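Stand-up series Restton returns on the streaming service Etetti on 11 February 2021, and its director has spent most of the winter cutting it down. The first season ran to eight episodes. The new one has six, all shot in the same small club, the Uibo, over 18 nights.

"We had too much last time," the director says. "People told me they liked it, then I'd ask which comics they remembered and they'd give me two names. So this year each episode has fewer acts and they get longer on stage."

The club holds 200 people when full. For the taping it held far fewer, with tables spread apart and the front row left out.
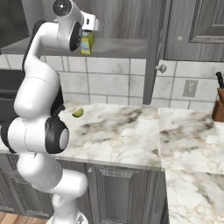

The director was worried about the sound of a thin crowd, and the producers offered to add laughter afterward. They tried it on one episode and dropped it.

"It sounded wrong. A comic would wait for a laugh, get a small one, and make a joke about getting a small one. Then you'd hear this big laugh over it. We took it all back out."

Comics applied by sending in a tape. Some 300 came in, many of them recorded at home, and the director watched every one with the show's booker. Several of the people chosen had never been on television.

"I don't mind a bad recording. I mind when the first minute is all hello and how are you. Start with a joke."

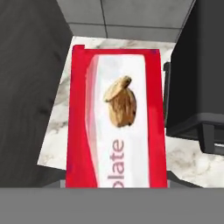
The last episode is different from the others. It follows one comic through a full week of sets, with the same story told each night and changed a little each time. The director had wanted to do this in the first season, but there was no money for the extra days.

A third season has not been ordered. The production company, Sulotus, expects to hear in the spring, and in the meantime the director is back to editing commercials.

"I'd like to do it in another city," the director says. "Same size of room, though."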